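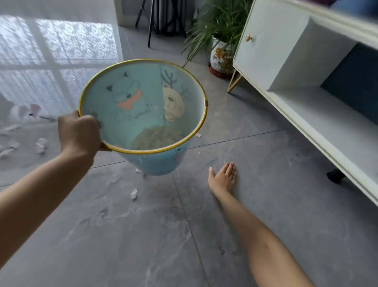

Paper scraps and one of the printed bins, family room floor, Clivgate

Progress report to the Grastunel Fund
Project: Clear Floors, Clivgate Family Centre
Period covered: up to the end of February
Prepared by: Irfan Cheema, project lead

Where we are

We are a little past the halfway mark and I'm very pleased with how it is going. Your grant was for one plain thing, to get the rooms at Clivgate tidied by the people who use them, children included, at the end of each session. When we applied, the tidying fell to whoever was last out of the door, and the family room was often left until the next morning. We now have a set routine in all three rooms, and in the family room it has become a part of the session that some of the younger ones look forward to (I didn't expect to be writing that!).

We have logged 149 sessions so far, with 1309 attendances between them. The attendance figure includes repeat visits, as agreed with Drundel when they set up the record sheets for us.

The bins

The old bins were tall, dark and had lids, and small children either couldn't open them or didn't care to. We replaced them with low open ones in light blue, with cartoon animals printed on the inside. The fox with the round glasses and orange scarf is a great favourite, and so is the one with antlers, which half the children call a bear and the other half a reindeer. You have to come right up to the bin and look in to see them properly, and that has done more for us than any poster - children carry their scraps over one at a time so they can have another look.

They are also light enough to lift by the rim with one hand and carry to wherever the mess is. Most of our mess is paper. Cutting and sticking sessions leave small white bits all over the tiles, and a bin that travels saves a lot of walking back and forth.

Bins, spare bags and hand brushes came to £438 in all, from the equipment line.

The floor

The grey marbled tiles look lovely, and parents often say so, but white paper on white veining is hard to spot. We first tried sweeping the whole room in one go and kept finding scraps afterwards. Now we go along the grout lines, a few tiles to each person, and pick up the larger pieces by hand before the brush comes out. It sounds fussy. It takes less time than the old way, and the Sunday group have turned it into a race between tables.

The tiles are hard on the knees, so we would like some kneeling pads before the summer. These weren't in the budget and I'd be grateful for your view on whether they can come out of equipment.

What hasn't worked yet

The separate paper recycling is behind. Clean paper and snack wrappers still end up in the same bin more often than I'd like, and the contractor, Amin, won't take mixed bags. We put labels up in January but they were too high for the children and the adults walked straight past them. New ones are going on at child height, with pictures instead of words.

The upstairs room is slower too. It is shared with an evening class and the bins tend to wander - one was found in the kitchen with umbrellas in it.

Money

Spending is in line with the plan. There is £599 left in the equipment line, and nothing has been moved between headings. Receipts are in the folder sent with this report.

Next

In the coming months we will put up the new labels, start the paper-only bin in the family room first, and meet the evening class tutor to agree where things live upstairs. I would also love to show you an end-of-session tidy in person. The last ten minutes are the best bit, so please come at twenty to four and wear something you don't mind kneeling in.

Irfan Cheema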